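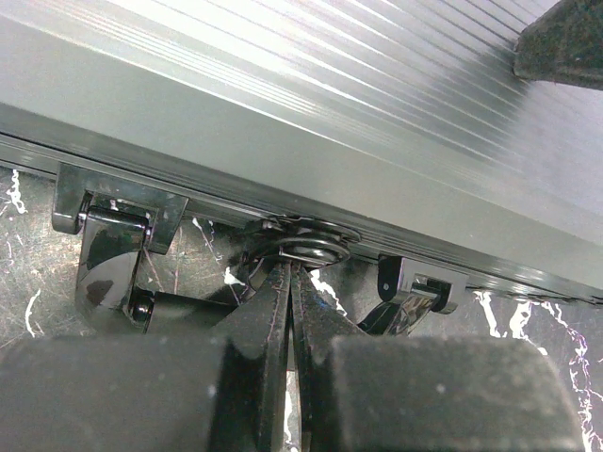
*Ribbed grey panel with black hinge brackets along its lower edge, above a marble surface.*

A **ribbed panel** is a flat sheet, most often of metal, whose face has been given a run of long parallel grooves. The grooves stiffen the sheet, so that a fairly thin piece will stay true over a good width, and they also hide the small scratches that everyday handling is bound to bring. Ribbed panels are found on lids, shutters, cupboard fronts and the casings of household goods of many kinds.

## Edge and fittings

The long edge of a ribbed panel is commonly finished with a rail, a narrow lip that gives the fittings something flat to sit against. Hinge brackets may be fixed beneath it in pairs, one to each side of the centre. Black plastic is a favourite for these, being light, cheap to mould and kind to stone worktops, and a short pin across the top of each bracket takes the turning.

## History

In the harbour town of Skurport the ribbed panel has long been a homely sort of speciality. The Kristiansen workshop began making them for kitchen cupboards, and in its busiest March sent out 700 — a figure still remembered fondly in the town. Signe Rustad, who drew the workshop's later patterns, preferred her grooves close and shallow, while Hedvig Amundsen held out for deeper ones that a cloth could follow.

## Care

Panels are best wiped along the grooves with a soft, damp cloth and then dried in the same direction. Crumbs and grease gather under the rail, where an old toothbrush does very well.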